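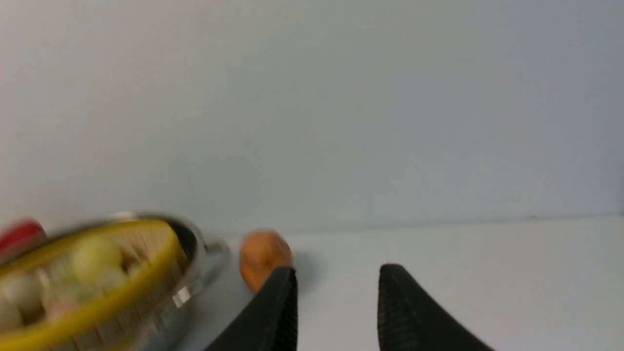

Operators wanted: teach our robot arms by hand (August intake)

Vestik is looking for people to show robots how to do small jobs on a tabletop. You hold a pair of handles, the arm copies what your hands do, and the computer records the whole thing. Do that enough times, in enough slightly different ways, and the arm starts to manage on its own. It's a strange and very satisfying kind of work, and we would love more people in on it!

You don't need a background in robotics. Some of our best operators came from bakeries, dental labs and a piano repair shop. What we care about is steady hands, patience with repetition, and the kind of curiosity that makes you want to try the same pickup from the other side just to see how it goes.

What you'll be doing

Most of the work this season belongs to a project we call Drovine, which is all about small rounded things and the containers they go into or come out of. Balls, egg-shaped pieces, clear tubs, that sort of object. It sounds easy until you try it with two ribbed black fingers instead of your own ten. A round thing likes to roll off just as you close on it, and a clear wall is hard to judge through a camera at the wrist. You will fumble. Everyone fumbles for the first few days, and we keep a good share of those attempts, as a recovery from a bad grip is worth a lot to us.

A run usually lasts under a minute. You get a short instruction on the screen ("put the orange one in the tub"), you do it, you mark it good or bad, you reset the table and go again. Between sets you'll move things around: new spots, new mix of objects, container turned a bit. We're aiming for 2000 accepted runs on Drovine before the end of the intake, and 226 are in already.

There are two ways to work. With hand guiding you stand next to the arm and move it yourself, which is great for getting a feel for its reach. With remote control you sit at a station in the next room and see only what the cameras show you. We train everybody on both - most people end up with a favorite, and we try to schedule around that.

Hours and pay

Shifts are four hours, morning or afternoon, with a proper break in the middle. Pay is $159 per shift, training included. You can take two to five shifts a week. We ask for a commitment of at least six weeks, because the first one goes mostly to learning.

Where

Our workshop is in the Sikder building, second floor, with an elevator. The stations adjust for sitting or standing, and for left-handed operators. If you use glasses for close work, bring them. If something about the setup might not suit you, write and tell us - we have changed a station before and are happy to do it again.

You might like this if

- you sew, solder, build models, play an instrument or game with a controller
- you can stay careful on the thirtieth try
- you'll speak up when an instruction makes no sense
- you're 18 or older and can work in the US

How to apply

Send a few lines about yourself and something you do with your hands to Helge Söderlund, who runs the operator team. No cover letter, please. A photo of a thing you've made or fixed is welcome. Mark your message "Drovine operator" and say whether mornings or afternoons suit you.

We'll invite people in for a paid 38-minute tryout. Jenő Szekeres will set you up at an arm, show you the basics and then let you loose on a few easy pickups. We aren't scoring you on how many you get. We want to see how you go about it, and you get to find out if you enjoy it.

Tryouts start in August and continue until the shifts are filled.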